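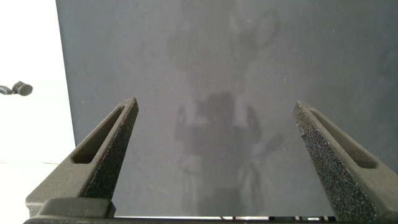
Surface gloss is the property of a surface that governs how much light it reflects in the mirror direction compared with how much it scatters. It is one of several appearance attributes, along with colour, haze and texture, used to specify paints, plastics, paper, stone and metal finishes.

Terminology

A matte surface scatters most of the incoming light over a wide range of angles. A high-gloss surface reflects a large share of it at an angle equal to the angle of incidence. Satin, eggshell and semi-gloss are trade terms for the steps between the two, and their limits vary from one manufacturer to another. Haze describes a milky halo near the mirror direction. Distinctness of image describes how sharply a reflected edge is reproduced. Two panels with the same gloss reading may differ in both.

Physical basis

Reflection at a smooth boundary is described by the Fresnel equations. For a non-metallic coating, the reflected fraction is small when light arrives close to the perpendicular and rises steeply toward grazing incidence. A floor that looks dull from above can therefore look shiny when viewed along its length.

Roughness reduces specular reflection when the height variation is large enough, relative to the wavelength, to disturb the phase of the reflected light. Flatting agents, commonly fine silica or wax, produce this roughness in paint as the film dries and shrinks around the particles. Coarser waviness has a different effect: it bends reflected outlines without necessarily lowering the gloss value, and is known in the coating trades as orange peel.

Measurement

A glossmeter directs a beam at the surface at a fixed angle and records the light received at the matching angle. Results are given in gloss units, with a polished black glass standard of known refractive index assigned a value of 100. The usual angles are 20 degrees for high gloss, 60 degrees for general work and 85 degrees for matte finishes. Polished metals can read far above 100 because they reflect more light than the glass.

Readings are affected by dust, fingerprints, curvature and scratches — cleaning the instrument's standard is part of normal calibration. 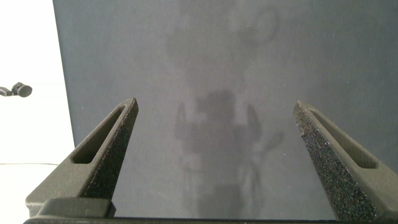

Can a matte finish be made glossy by polishing?
It depends on the material. Solid stone and many metals can be brought to a high gloss with progressively finer abrasives. A matte paint film usually cannot, as its flatting agent is distributed through the film, and rubbing tends to leave uneven shiny patches known as burnishing.

Changes in service

Outdoor coatings generally lose gloss as ultraviolet light and moisture break down the binder. In advanced cases loose pigment remains on the surface, a condition called chalking. Gloss retention is the final reading expressed as a percentage of the original; a panel that falls from 65 to 41 gloss units has retained 63 per cent.

See also: albedo, lustre, surface roughness, varnish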